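Plates: Washing, Standing, Stacking and Otherwise Keeping Them in One Piece

Filed under Kitchen. Last updated Jul 17, 2021

I have owned a lot of plates and still own some of them. What follows was learned mostly with a dustpan in my hand. It covers plain white everyday plates, the sort you can replace without a phone call to your mother.

A plate going into or out of a tray should travel on its edge, held by the rim.
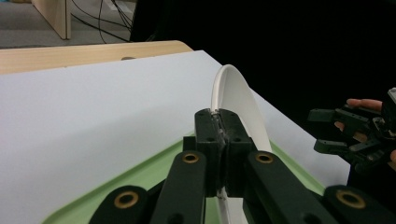
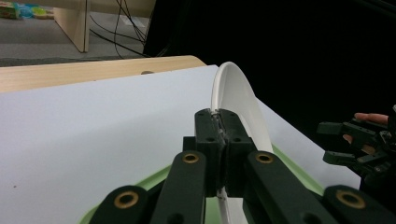

White plate on edge, pale green tray underneath.

1. Hold the rim, leave the face alone

Thumbs on the eating side of a plate leave thumbprints on the eating side of a plate. You'd think a grown household would have absorbed this. Pinch the rim with your thumb on one side and your fingers on the other, and keep your other hand free for the door, the dog or the second plate you swore you wouldn't carry.

If your hands are soapy, put the plate down and rinse them. Wet ceramic and dish soap have an understanding, and you aren't part of it.

2. Give them something to land in

A shallow tray with a raised rim is the cheapest plate insurance going. It catches drips, and it stops a plate that has decided to roll. I resisted buying one for years on the grounds that we had a counter. We also had a bill for a floor tile.

Lay a folded dish towel in the bottom if your tray is hard and your family is heavy-handed. Change the towel every day. A towel that has been under the plates since January is a science project.

3. Standing up or lying flat?

For drying, up. Water runs off a standing plate and sits in a flat one, and you'll find the puddle later with your sleeve. Leave a finger's width between plates so the air can get in there.

A plate won't stand by itself for long, whatever it promises. Use a rack with proper slots. Leaning plates against the toaster works beautifully until toast.

For storage, flat is fine. Keep the stack short enough to lift with one hand. Ours got to 30 once, after two households merged and neither would give up its dinnerware, and the bottom plates weren't seen again until we moved.

4. Stacking without the scraping noise

The gray marks on white plates usually come from cutlery, but the scratches on the face often come from the unglazed ring under the plate above. Run a fingertip around that ring. If it feels like sandpaper, slip something soft between the plates. Paper towels do the job. So do coffee filters, if you can keep the coffee drinkers away from them. Ximeng Li wrote in to suggest circles cut from old flannel pajamas, and I've been eyeing my husband's ever since.

Big plates at the bottom, small ones on top. I mention it only because I've seen our cupboard.

5. Gray marks

Make a paste of baking soda and a little water, rub it on with a damp cloth, go easy, rinse well. Try it on the underside first. Skip this on anything with a gold edge or a painted pattern, and keep the steel wool for something you dislike.

6. Chips

Check rims as you dry them. A chip you find with a towel is a nuisance, and one you find with your lip is a conversation at urgent care. Chipped plates go under flowerpots, where they can be as jagged as they like.

7. How many do you need?

Two people, one dishwasher run a day: 6 dinner plates will see you through, with 4 more on a high shelf for guests and bad weeks. Any more and you aren't washing up less often, you're just letting it get taller.

From readers

Mylene Panganiban asks whether she can put a plate straight from the fridge into a hot oven. I wouldn't. Let it come to room temperature, or move dinner to a dish made for the oven.

Balthasar Plattner disagrees with everything in number 3 and stores his plates upright in a drawer with pegs. He says he hasn't lost one yet. I've asked him to write again after the holidays.

Next up: lids, and where their pots have gone.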